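Häufige Fragen zu Plidano

Plidano ist die Software, mit der Aufnahmen von Handgreifern synchronisiert, geprüft und in Trainingsdaten für Greifstrategien umgewandelt werden. Stand der Antworten: 5. August 2024.
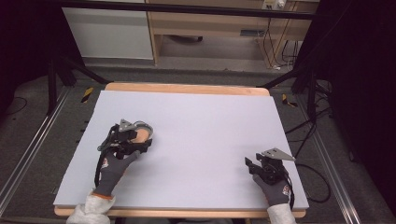

Die Fragen stammen überwiegend aus dem Support. Wer Plidano zum ersten Mal installiert, sollte vorher die Kurzanleitung lesen, denn Begriffe wie Episode, Spur und Referenzpose werden hier vorausgesetzt.

Welche Komponenten gehören zu Plidano?

Der Rekorder läuft auf dem Aufnahmerechner und schreibt Kamerabilder, Greiferposen und Öffnungsweiten in eine gemeinsame Datei. Der Prüfer wertet diese Datei aus und markiert fehlerhafte Abschnitte. Der Exporter erzeugt daraus die Trainingsdaten. Für die Ausführung auf dem Roboter gibt es Galindo, unseren Bahnplaner. Galindo wird getrennt installiert und hat eine eigene Versionsnummer.

Brauche ich einen Roboter, um Daten aufzunehmen?

Nein. Für die Aufnahme genügen zwei Handgreifer, eine Kopfkamera und der Rechner. Der Roboter kommt erst bei der Ausführung ins Spiel. Sie müssen allerdings vor dem Export festlegen, für welches Robotermodell die Daten bestimmt sind. Der Exporter prüft dann, ob die Posen im Arbeitsraum liegen.

Kann ich mit nur einem Greifer arbeiten?

Ja. Setzen Sie in der Projektdatei den Eintrag haende auf links oder rechts. Wird der Eintrag auf beide belassen und es fehlt ein Greifer, startet der Rekorder nicht.

Wie beginnt eine Episode?

Beide Greifer werden geschlossen auf die Arbeitsfläche gelegt und dort kurz ruhig gehalten. Der Rekorder erkennt den Stillstand und speichert die Referenzpose. Danach ertönt ein Signal, und die Aufgabe kann ausgeführt werden. Bewegungen vor dem Signal werden verworfen.

Die Referenzpose wird nicht erkannt. Was kann ich tun?

Meistens bewegt sich eine Hand noch leicht. Öffnen Sie die Live-Ansicht und beachten Sie die Ruheanzeige für links und rechts. Bleibt eine der beiden dauerhaft gelb, prüfen Sie die Kabel am Handgelenk – unter Zug stehende Kabel drehen den Greifer minimal mit. Hilft das nicht, kann der Schwellwert ruhe_max erhöht werden. Werte über 20 lehnt der Rekorder ab.

Welche Arbeitsfläche wird empfohlen?

Eine matte, einfarbige und helle Fläche. Glänzende Platten führen zu Reflexen, die der Tracker mit Merkmalen am Greifer verwechseln kann. Auf einer völlig strukturlosen Fläche findet die Kopfkamera dagegen wenig Anhaltspunkte für ihre eigene Lage. Der Tracker nutzt deshalb auch feste Merkmale außerhalb der Fläche, zum Beispiel Tischkanten, Profile und Möbel im Hintergrund. Diese sollten innerhalb einer Aufnahmereihe nicht verschoben werden. Nach einem Umbau ist eine neue Karte anzulegen.

Stören Handschuhe oder lange Ärmel?

Handschuhe stören nicht, weil die Pose am Greifer und nicht an der Hand bestimmt wird. Ärmel sind unproblematisch, solange sie die Oberseite des Greifers nicht verdecken. Bei Verdeckung wird die Spur unterbrochen, und der Prüfer trägt an dieser Stelle eine Lücke ein.

Wie werden Kamera und Greifer zeitlich abgeglichen?

Alle Datenströme erhalten einen Zeitstempel vom Aufnahmerechner. Den festen Versatz zwischen Kamera und Greifern bestimmt der Befehl plidano abgleich. Dabei wird jeder Greifer mehrmals zügig geöffnet und geschlossen. Der Abgleich ist nach jedem Wechsel von Kamera, USB-Hub oder Rechner zu wiederholen. Liegt der Restfehler über 18 Millisekunden, wird das Ergebnis nicht gespeichert.

Was bedeutet der Status »Spur lückenhaft«?

In der Episode fehlt die Pose mindestens eines Greifers in 26 oder mehr aufeinanderfolgenden Bildern. Kürzere Lücken füllt der Prüfer durch Interpolation. Lückenhafte Episoden bleiben auf der Platte, werden aber nicht exportiert. Mit der Option --mit-luecken lässt sich das ändern. Wir raten davon ab, wenn die Lücke in der Nähe eines Greifvorgangs liegt.

Wie groß ist ein typischer Datensatz?

Das hängt von der Aufgabe ab. Unser Beispieldatensatz Bolum umfasst 2.390 Episoden mit beidhändigen Aufgaben am Tisch. Für einen ersten Versuch mit nur einer Aufgabe reicht deutlich weniger.

Warum lehnt Galindo eine Bahn ab, die von Hand problemlos möglich war?

Ein menschlicher Arm erreicht Stellungen, die der Roboter nicht oder nur mit einem Sprung in der Gelenkkonfiguration erreicht. Galindo prüft Gelenkgrenzen, Geschwindigkeit und den Abstand der beiden Arme zueinander. Der Ablehnungsgrund steht im Protokoll unter bahn_status. Häufig hilft es, die Roboterbasis in der Projektdatei zu versetzen und den Export zu wiederholen. Eine neue Aufnahme ist dafür nicht nötig.

Kann ich Aufnahmen aus Plondell übernehmen?

Ja, seit der Version vom Mai. Der Importer liest Posen und Bilder. Öffnungsweiten fehlen in älteren Plondell-Dateien und müssen aus den Bildern geschätzt werden, was bei verdeckten Fingern ungenau ist.

Werden Daten an Ihre Server übertragen?

Nein. Rekorder, Prüfer und Exporter arbeiten lokal. Nur die Lizenzprüfung benötigt beim ersten Start eine Verbindung.

Was gehört in eine Fehlermeldung?

Bitte senden Sie die Projektdatei, das Protokoll und die Ausgabe von plidano info. Videodaten benötigen wir zunächst nicht.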